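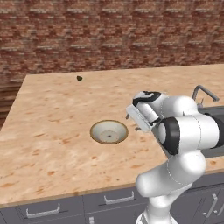
May 9, 2026

The wall poem finally has its shape! I've been stuck since March on the middle section of the Kolby sequence, where the speaker comes back to her grandmother's street and keeps listing what is still standing, and the list just sat there, flat, every line ending on a noun. This morning I started thinking about brickwork: reddish-brown, tan, dark maroon, the rows staggered so that no joint sits directly over the one beneath it. So I tried staggering the line breaks the same way. Each sentence now ends halfway along the line under it, and the next one starts in the gap. It reads so much better out loud. I did it three times standing up and once sitting down, and the breath falls in a different place every time without tripping.

Draft count on this one is now 11. Keeping drafts 4 and 9 in the folder, the rest can go in the box.

What changed from draft 10:

Cut the whole first stanza. It was me clearing my throat. The poem now opens on "Somebody has painted the gate," which used to be line seven.

Moved the aunt. She was in the ending, where she soaked up all the attention, and now she walks through early with her shopping and says one thing and leaves. (Thodoris, you said this weeks ago. Yes. Fine.)

Swapped "memory" for "flour" in both places. I can't fully explain it but it works, and it gives the sequence its first kitchen word before we get to the kitchen poem.

Still not right: the couplet about the well. The rhyme is too pleased with itself. I tried a half rhyme, then none, then went back. Leave it alone until the next session.

Word count for the sequence is 900 with the new cuts, and I like it at that size. The full manuscript stands at 187 pages in the big type I print for marking up, so it will come down a lot once it's set properly.

Notes from reading aloud with Eirini Fragkou and Thodoris Lazaridis:

Eirini read the Vavon poem cold and slowed down at exactly the place where I had taken the comma out. Lovely to hear. She thinks the two voices are clear enough now that we can lose the italics — I want to try it on the page first, the mother's lines are very short and could get swallowed.

Thodoris doesn't believe the last line of "Pappas, Shutting Up Shop." He says the old man wouldn't look back at the window, he'd be hunting for his keys. I argued for a good while and then wrote the keys in, and the poem got funnier and sadder at the same time, so the keys stay.

We disagreed on order. Eirini wants the sea poems spread through the book. I want them in one block near the end, so that the reader gets thirsty for them. We agreed to make 2 printouts, one each way, and read both straight through before saying another word about it.

Exercise for next time, everybody: take a poem that's already finished and break it again using a pattern from something built or woven. Stairs, a fence, a basket, a hem. Keep all the words. Bring both versions, and don't tell us the pattern until we've heard it.

For me: retype the wall poem clean, with the new breaks, and check that the long line in stanza three fits the narrower page. Look up whether Venonico takes sequences or only single poems. Find the notebook with the bus station lines in it, the green one, there was a good verb in there.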